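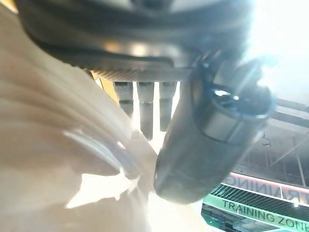 4. Gathering the Demonstrations

4.1 Setting and people

All of the demonstrations used in the rest of the paper were gathered in one long building at the Cosgrove site, over a stretch that began in October and went on through the winter. We had first thought of doing the work in our own lab, where we could have kept everything just so, and we are glad we were talked out of it. A policy that has only ever seen a tidy bench with a gray curtain behind it learns, among other things, that the world has a gray curtain behind it, and we had already been through that once with the earlier Nivero recordings.

Six people took turns driving the arm. Four of them had never used a teleoperation rig before they joined us, and we would like to say plainly how much we owe to their patience, especially in the first weeks, when the control software was still changing under their hands from one morning to the next. Bo-ram Yeom ran the daily sessions and wrote the operator guide, a short and friendly document that began as a page of reminders taped beside the emergency stop and grew from there. New operators spent their first two sessions only on practice, with recording turned off, and joined the regular rotation when they felt ready. We did not set a test for this. We asked them, and they told us, and in one case the answer was "not yet" for quite a while.

4.2 The task and the episodes

Each episode is one attempt at the same broad task: reach toward a bin, take hold of an item, lift it clear, and set it down in a second bin. We kept the wording of the task loose on purpose. The operators were asked to do it the way that seemed sensible to them, and they did not all find the same things sensible. Some came in steeply from above and closed in one motion. Others liked to nudge the item against the wall of the bin first and take it from the side, a habit we had not planned for and ended up being very fond of, because it gave us many examples of useful contact that a more strictly scripted collection would have left out.

An episode starts when the operator presses the foot pedal and ends when the pedal is pressed again. We record the joint positions, the commanded motion, the gripper state, and the stream from the wrist camera, all stamped against one clock. The operator can also say a few words into a headset at any time, and these short remarks are stored with the episode. Most of them are along the lines of "slipped" or "trying the other side," and a few are not fit to print, but we found them a great help when we came to sort the material.

Our plan called for 3000 episodes. We did not get there, partly for lack of operator time and partly because we stopped for several weeks to repair the time stamping (see Section 4.4), and we think it fairer to report the number we meant to gather alongside the number we have. After review, the Closteck set holds 1472 episodes for training, with a further 528 set aside for reasons given below. Of the training episodes, 72 were labeled a second time by a person who had not seen the first set of labels, so that we could see how well two careful people agree.

4.3 What the wrist camera sees

Since the policy gets no view other than the one from the wrist, it is worth spending a little time on what that view is like. Figure 3 is a good one to have in mind while reading. The dark housing of the gripper stretches over much of the top, with the ribbed mount and three gray prongs hanging below it, so a fair share of the picture is taken up by the robot itself. A blurred tan surface, very close to the camera, fills most of the left side. What remains for the background is a part of the right side, where there are ceiling trusses, a strong white glare in the upper corner, and a green sign with most of the words TRAINING ZONE on it.

Views of this kind raise three questions that we went back and forth on for a long time. The first is whether to mask out the gripper. We tried it, using a fixed mask drawn by hand, and the trained policy did slightly worse at the moment of closing. Our best guess is that the fingers give it a steady sense of scale, and that it would rather have them in sight. We left them in.

The second question is the light. The building has a good deal of it, and at some wrist angles parts of the view wash out entirely. An early version of our filter dropped any episode with more than a short run of overexposed images, and it took us longer than it should have to notice that this was quietly removing most of the episodes with a low, upward-tilted approach. Those were among the ones we most wanted to keep. The filter now only marks such episodes, and a person looks at the ones that have been marked. We fixed the exposure setting for each session as well, so that a change in brightness in the recording comes from a change in the view and the camera is not adjusting itself in the middle of a grasp.

The third is the background, and in particular anything in it with lettering on it. Printed signs are crisp and high in contrast, and they stay in one place, and a network looking for an easy way to tell where it is will happily use them. We checked for this by training two copies of the policy, one on the recordings as they are and the other with random patches pasted over the areas farthest from the gripper. The two did equally well at Cosgrove. When the arm was moved to a different bay with the bins laid out as before, the patched version held up noticeably better, and every result in Section 5 uses it.

4.4 Review and sorting

Every episode was watched from start to finish by at least one person, at double speed, in a small viewer we built for Privix, our labeling tool. The reviewer marks the moment of first contact, the moment of the lift, and the release, and then picks one of three outcomes: done, partly done, or not done. We kept the failures. An attempt in which the item slips and the operator goes back for it is marked as a recovery, and these are some of the most valuable examples in the set, as the ablation in Section 5.3 makes clear.

The episodes set aside fall into a few groups. The largest by a wide margin comes from the period when the camera stamps drifted against the joint stamps, slowly enough that no single episode looked wrong. We found the fault when a reviewer complained that the fingers always seemed to close a little before they were told to. Smaller groups include episodes in which the pedal was pressed twice by mistake, episodes ended by the emergency stop, and a handful in which a voice from elsewhere in the building could be understood on the headset track. We have kept the joint data from the last group and deleted the sound.

Agreement between the two labelers was high for outcomes and for the moment of release, and lower for the moment of first contact. The trouble with first contact is that, seen from the wrist, a fingertip can hide the very thing it is touching. We tried asking reviewers to use the motor current trace as well as the video, and this helped the newer reviewers more than the experienced ones, who had mostly come to rely on small movements of the item. In the end we stored first contact as a short interval with a beginning and an end, and the loss described in Section 5.1 treats any point inside the interval as equally good.

The set was frozen on 22 June 2022. Corrections found after that day are kept in a separate list and have not been applied to the data behind any result in this paper.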